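Do You Need a Lawyer for a Small Injury Claim?
11 May 2024

The Sammont attorney I met for this piece has handled injury claims for 24 years, and he asked that his name be left out. "My partners would rather I sold the service than talked people out of it," he said. I went in with my doubts about the business. I left with most of them.

We started with the word "free," which is on every bus bench in town. The first meeting costs nothing, he agreed. The fee comes later, out of the settlement, and so do the expenses. "Ask which one comes off first. Most people never ask."

He gave me a case from last August. A woman was bruised when a store shelf gave way in Baudry. The insurer paid $1,625. After the fee, the records charges and a clinic bill, she took home $763.

Was she better off than if she had made the call herself? He took a while with that one. "Maybe by a hundred bucks. Maybe not at all."

So why take the case? "She asked me to, and I thought it would settle higher." I pointed out that he got paid either way. He did not argue.
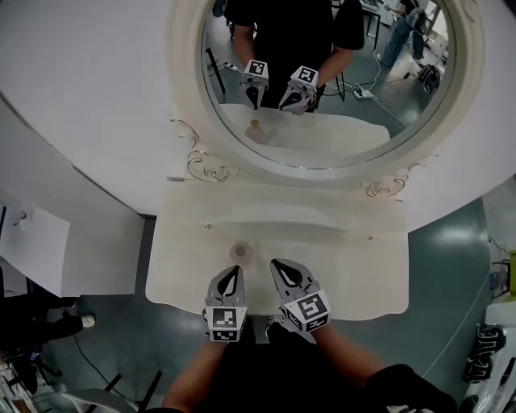

A round mirror over a white vanity table with a small bottle on top.

He was firmer on injuries that keep a person out of work. Insurers make low offers early, he said, and a signed release is very hard to undo. "If you're still seeing a doctor, don't sign. I'd tell my own sister that, and I wouldn't charge her."

I asked about the ads from Karwood, the referral service that promises a "matched expert" in minutes. He used to pay for its leads. The matching, by his account, went by zip code and by who had paid that month. "Expert meant you had a license and a credit card."

His advice for a small claim was plain enough. Keep the receipts, take down the date and the place, get the store's report in writing, and look up the small claims limit before calling anybody. The clerk's office in Hetent hands out the form at the counter.

Would his firm put any of that on its website? "No," he said - and then he asked me again to leave his name out.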